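Ticket: wrist view policy loses the part after the first few seconds
Project: Trusik bimanual study, pick and place at the yellow station
Opened by: Zuleica Coutinho
Status: open, waiting on a second look
Date: 8th April

Hello all, and sorry in advance for the length of this one, I wanted to get everything down in one place before I start changing things and forget what I changed.

As you know, we have been comparing two ways of feeding camera views to the policy. In the first, head and wrist views go in together at every step (I have been calling this "joint"). In the second, the head view carries the reach and the wrist view takes over once the hand is within a set distance (I have been calling this "handoff", which I admit is confusing when the thing has hands). The idea from the Janevski notes was that handoff should be steadier close in, where the head camera has a good deal of arm in the way.

On the training side everything looks fine. Both versions were trained on the same 300 demonstrations and the loss curves are so alike that I checked twice to be sure I hadn't plotted the same file. On the robot they part ways. Joint is slow but gets there most of the time. Handoff makes a lovely reach, switches over, and then drifts off to one side as if it had forgotten what it came for. Out of 17 tries it drifted in 6, and always in the first moments after the switch.

What I have tried so far:

Recalibrated the wrist camera. No change that I could see.

Moved the switch point closer to the part. The drift came later but it still came.

Restarted the Barkix recorder, as it had been up for days and I was suspicious of it. No change.

Replayed a saved demonstration with the policy turned off. The arms followed it nicely, so I don't think this is mechanical.

Three views from the same setup, two from the head and then one from the wrist: 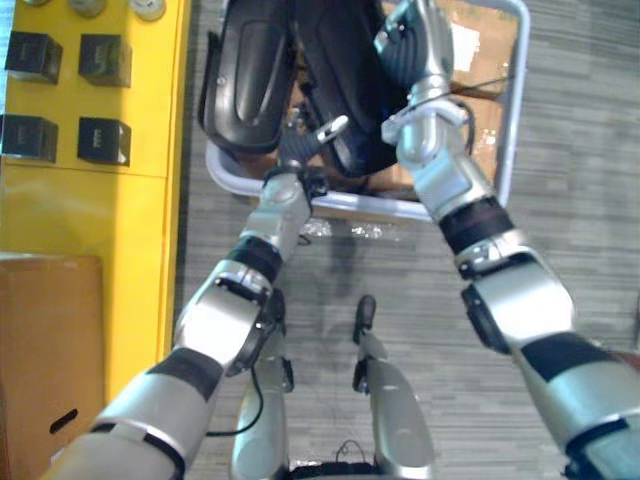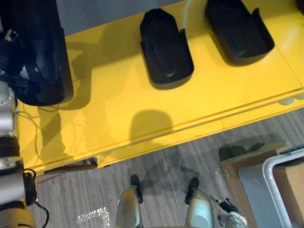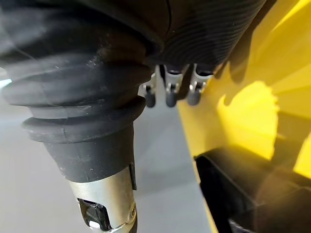
My own guess, and please take it as a guess, is that the policy leans on background color close in. If it has learned "yellow on the right means keep going" then it would do well on the demonstrations and poorly whenever the approach angle is a bit different. I would love to be wrong, because fixing that probably means collecting more data.

Kalliopi Atanasov replied:

Thank you for writing it all out, Zuleica, it saved me a good hour of asking. Your color idea could well be right, but before anybody collects anything I would look at the time stamps. We had a drift very much like this on Flotance last May, and the wrist stream was arriving late compared with the joint readings. In joint mode the head view covered for it, so we didn't notice for weeks! Once the wrist view was on its own, the policy was always acting on a picture of where the hand used to be.

Could you pull the log for one good try and one bad one, the first 2,000 steps of each, and line up the wrist frames against the joint readings? If the gap is the same in both, I'm wrong and we go back to color. In that case I would try shifting the hues at training time first, which is cheap and needs no new demonstrations.

Zuleica Coutinho replied:

Oh, I hadn't thought of that at all. The recorder does write both stamps, so I can check without running the robot again. I'll pull the two logs and attach them to this ticket, and I'll leave the switch point where it is until we have both looked. Please keep the ticket open for now.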